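Clearing and Cleaning a Shared Work Table
Posted Fri 17 February in Desk and Workshop

If you have one big table that everybody uses, you know how fast it fills up. Ours at Stotgate does typing, sorting, mending and lunch, sometimes all before noon, and I have become a real fan of the ten-minute reset. I love how good the room feels afterward! These are the habits that have stuck with us.

Start with paper. Loose sheets spread faster than anything else, so square them into one stack at the back of the table and leave them there until everything else is done. Don't read them. Once you start reading you're finished for the afternoon.

Books go flat, spine toward you, well away from drinks. Any bottle on the table gets its cap screwed down before you move a single thing. I lost a good notebook to a half-closed bottle last May and I still think about it.

Then comes the keyboard, my favorite part, because a clean keyboard is such a treat to type on. Unplug it or switch it off first. Slide it into open space so you can get at all four sides, and lift it by the ends with both hands if it has a number pad – the long ones flex in the middle.

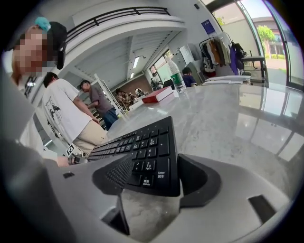
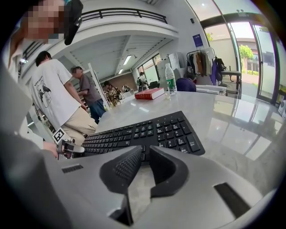
Turn it upside down over a sheet of scrap paper and give it a few gentle taps on the back. Tilt it left, tap again, tilt it right, tap again. You will be amazed at the crumbs. After that, run a soft, dry paintbrush between the rows, always in the same direction, so the dust travels off the end and doesn't just settle somewhere new. The number pad tends to be the grubbiest corner if you do any bookkeeping, and the big Enter key collects a shine of its own.

For the key tops, use a cloth that is barely damp. Squeeze it out, then squeeze it out again. A cotton swab is great for the sides of the keys. Black keys show every fingerprint, but they also come up beautifully, so don't give up after the first pass.

Now the tabletop. If yours has a glossy finish, crouch down and look across it toward the window. Every smear shows up in that low light, and you'll catch sticky rings you would never see from above. Wipe in long, straight strokes from the back to the front edge, then go over it once more with a dry cloth. Skip scouring pads, please! They leave fine scratches that hold on to dirt. With a marble pattern, check the surface with your fingertips too, as crumbs hide in the veining really well.

If real marble is what you've got, keep vinegar and lemon away from it. A drop of dish soap in 700 ml of warm water is plenty for the whole table, and it's what we use on everything.

Put things back in the order you reach for them. Keyboard first, then whatever you use every day, and the paper stack last, when you can finally go through it. We allow 2 trays at Ketton, one for things to answer and one for things to file, and anything that doesn't fit in either has to leave the table.

One more thing for people who share – keep the brush and the dry cloth in a jar right there in the room. When they lived in the closet down the hall, we cleaned once a month if we were lucky. Now somebody grabs the brush while the coffee is going.

Next time: drawers, and what to do with all those cables.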